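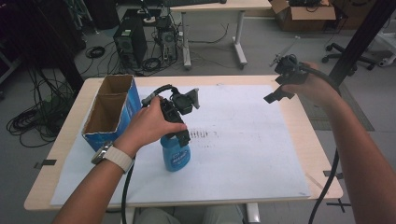 Grabs for Beginners

I was on my third spray bottle before anyone offered me coffee, and by then I didn't want any. I wanted another go.

Let me back up. Trornley opened its doors to the public one morning in June, and I had signed up mostly for the chance to see robots do something. Trornley is the kind of place you drive past without noticing – a low building behind a tile warehouse, with a buzzer that you have to press twice. Inside there's a hallway full of bikes, a kitchen that smells of toast, and then one long room where all the interesting stuff goes on.

The interesting stuff, that morning, was people picking things up. You sit down at a table with a gripper in each hand, cables trailing off to the floor, and you move household things from one spot to another. A bottle goes in a box. A bottle comes out of a box. The grippers record how you did it, and later on a robot arm gets to learn from all that. The project is called Clellunar, and when I visited they had 266 recorded sessions in the bank and were hungry for more.

I figured this would be dull to watch, and for the first couple of minutes it was. Then I got pulled in, the way you do with someone parking a big trailer. The woman I was watching brought her left gripper straight down over the top of a blue spray bottle, slow and easy, while her right hand hung back out of the way. I asked why she didn't go in from the side. She said she'd tried both, and from the side she kept knocking into the box. Fair enough!

Then it was my turn. Oh boy. I've been picking up bottles my whole life and I'd have told you I was pretty good at it. With a gripper, your hand is suddenly longer than you think it is. I closed too early and pinched nothing at all. I closed too late and shoved the bottle clean across the board (the people running it just put it back, no fuss, they've clearly seen worse). On the third try I got it, and I may have said "ha!" louder than the room called for.

What surprised me was how fussy the good ones are. A regular at the next table redid the same move 7 times in a row, and I couldn't have told you what was wrong with any of them. Too jerky, she said. If you hesitate, the robot learns to hesitate. I thought about that the whole drive home, mostly with regard to how I taught my kid to merge onto the highway.

After lunch they rolled out the arm itself. It had been trained on tidying jobs, and it took 23 seconds to put one bottle in one box. A small boy near me announced that he could do it faster. He could, too, and they let him prove it. But the arm did it again, and again, with this odd little pause over the bottle before it went down, and I'd swear I recognized that pause. It looked just like mine.

The grippers are put together by a small shop called Grabowska, and there was a pair on the side table with the covers off for anyone who likes screws and wiring. I do, so I lost half an hour there. Lighter than they look, by the way, though my wrists were sore by evening.

Trornley plans to run another open day before winter. Wear short sleeves, eat first, and get yourself on the sign-up sheet for the tables as soon as you walk in, or you'll be stuck behind me.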